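Home | Products | Guides | Parts | Warranty | Contact
Virnton Laundry Support
Share 15 | Comments 2

4. Sorting and preparing the load

This section applies to the Zukura front-loading washer and to the Zukura stacked unit. Owners of the Wako compact model should read 4.6 before loading, as the drum limits are different.

4.1 Before you begin

Place the unsorted laundry on a clean, dry, flat surface next to the washer. A table is preferred. The floor is acceptable if it has been swept. Do not sort on top of the washer while a cycle is running – vibration will move small items toward the back panel, where they are difficult to recover.

You will need:
- two baskets or bins
- one fine mesh wash bag, closed with a zipper or drawstring
- a soft brush or lint roller
- a cup for coins and other pocket contents

4.2 Separating by color

1. Pull the pile apart one item at a time. Do not lift several items together, as thin pieces catch inside sleeves and hoods and are carried into the wrong load.
2. Put black, navy and other dark items in the first basket.
3. Put white and very pale items in the second basket.
4. Set aside anything that combines white and dark panels. Wash these items separately on COLD until you are sure the dye is stable.
5. Shake out each dark item before it goes in the basket. Look inside the sleeves and the hood, if there is one.

NOTE: New black garments may release dye for several washes. Keep them out of mixed loads during this period, including loads marked "darks" that contain gray or tan items.

CAUTION: A single dark sock in a white load at 90 degrees can discolor the whole load. The 90 degree cycle is intended for white cotton towels and bedding only.

4.3 Preparing zippered garments

Metal zippers cause most of the snagging damage reported to us. The teeth catch thin fabric when both are wet and turning together, and an open zipper presents two rows of teeth instead of one closed track. Jackets with pocket zippers need the same attention at every opening.

1. Lay the jacket flat with the front facing up.
2. Empty all pockets, including inside pockets.
3. Check that no other fabric is lying across the zipper track. Thin cloth folded into a jacket is easy to miss until the slider has closed on it.
4. Close the main zipper fully. Fold the pull down against the teeth.
5. Close each pocket zipper.
6. Turn the jacket inside out through the bottom hem. If it will not turn with the zipper closed, open the zipper, turn the jacket, and close it again from the inside.
7. Fasten any hook and loop tabs at the cuffs.
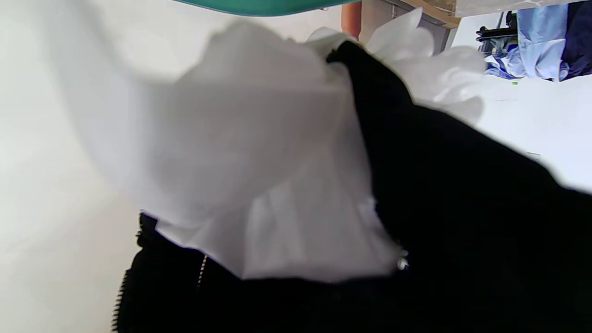
If fabric has already been caught in a zipper, do not force the slider. Hold the track flat with one hand and ease the slider back in the direction it came from, one tooth at a time, while drawing the cloth away at a right angle to the track. A little dry bar soap rubbed on the teeth will help a stiff slider. Do not use oil. It leaves a mark on light fabric that the normal cycles do not remove.

A slider that has come off one side of the track should be repaired before the garment is washed.

4.4 Thin and lightweight fabrics

Treat any fabric you can partly see through as lightweight, whatever the care label says about temperature.

1. Check each item for loose threads and small holes. Mend these first. Washing will make them larger.
2. Fold the item loosely in half, then in half again. Do not roll or knot it.
3. Place it in the mesh bag. The bag should be no more than half full.
4. Close the bag and tuck the slider under its elastic cover, if fitted.
5. Load the bag last, on top of the other items.
6. Select DELICATE, COLD, LOW SPIN.

White items in this group should not be bleached. Use the Otovura oxygen additive in the left compartment of the drawer, at half the dose given for cotton.

NOTE: Lightweight items can be washed with cotton shirts of the same color. Do not wash them with towels, jeans or zippered jackets, even in a bag.

4.5 Loading the drum

1. Check the drum and the fold of the door seal for items left from the last load. Pale items are easy to see against the gray seal – black socks are not.
2. Load large items first, loosely and without folding.
3. Fill the drum to no more than 70 percent of its depth for cotton, and to half its depth for fleece. Fleece holds a large amount of water and becomes heavy.
4. Add smaller items, then any mesh bag.
5. Press the seal all the way around to confirm that nothing is trapped.
6. Close the door until it clicks.

If a load consists of one heavy jacket, add two or three dark towels to balance it. A single heavy item will gather on one side and the machine will stop before the final spin with code U2. The machine tries to redistribute the load for nearly 15 minutes before it shows the code.

CAUTION: Do not open the door by force when U2 is displayed. Turn the dial to DRAIN, wait for the lock light to go out, then open the door and spread the load by hand.

4.6 Wako compact model

Follow 4.1 through 4.4 as written. In 4.5, limit the load to one jacket and one towel, and do not use a mesh bag larger than the one supplied. The compact drum is shallow and a large bag can wrap itself around the center paddle.

The Wako has no separate DELICATE setting. Select HAND WASH and turn the spin dial to its lowest position.

4.7 After the cycle

1. Remove the load promptly. Damp white fabric left against damp black fabric can pick up dye even when both washed cleanly.
2. Take out the mesh bag first and empty it.
3. Turn jackets right side out and open the zippers halfway so that the track can dry.
4. Hang lightweight items by the hem, away from direct heat.
5. Wipe the door seal and leave the door ajar.

For dryer settings, see section 5. For stain treatment before washing, see section 7.

Was this section useful? Yes 70 | No 2
Previous: 3. Detergent drawer | Next: 5. Drying | Back to contents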